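Buns glued to bamboo steamer, what am I doing wrong?
Posted in Kitchen Gear & Small Disasters · 628 views

Meenakshi Grewal

I bought a bamboo steamer in October after a very persuasive lunch. Two batches in, every bun has left its bottom half behind on the slats, and I have spent my evenings scraping dough out of a weave with a toothpick like a dental hygienist. The packet says "natural non-stick." It is natural, I'll give them that.

I steam for 12 minutes over a wok, lid on, buns straight onto the bamboo. Do I need to oil it? Also, it smells like a wet fence. Is that permanent?

Dramach

Throw it out and get a metal one. I've had mine since 2000 and it goes in the dishwasher.

Olanrewaju Nwankwo

Please don't throw it out. Metal lids drip on your buns, which is how you get those sad translucent patches on top.

You need something between the dough and the bamboo. Squares of parchment, one per bun, cut a little bigger than the base. Cabbage leaves work too and make you look as though you know what you're doing. Don't oil the bamboo. I tried it once and the oil went sticky, then rancid, and then I owned a fruit bowl.

The fence smell fades. Steam the basket empty for ten minutes before its first proper outing, which I realize is advice you could have used in October. After that, wash it in hot water with no soap and a soft brush, and let it dry completely before it goes in a cupboard.

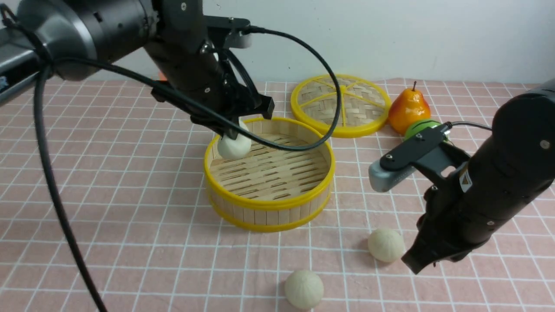

Crowding is the other way to ruin a batch. Buns swell a good deal more than seems polite, and two that touch will come apart only by tearing. I put the first one near the wall and work my way around, leaving a gap of two fingers and keeping each one just clear of the side so it doesn't weld itself there as well. With a woven floor like that one, crisscrossed flat strips, any bare dough gets pressed into every little dip, so the paper goes down before the bun does. Set the lid flat on the counter while you load. When the time's up, turn off the heat and wait a few minutes before you lift it, or they'll wrinkle.

Meenakshi Grewal

Parchment worked. Six buns, six bottoms. The fence remains, but I'm told it's fading.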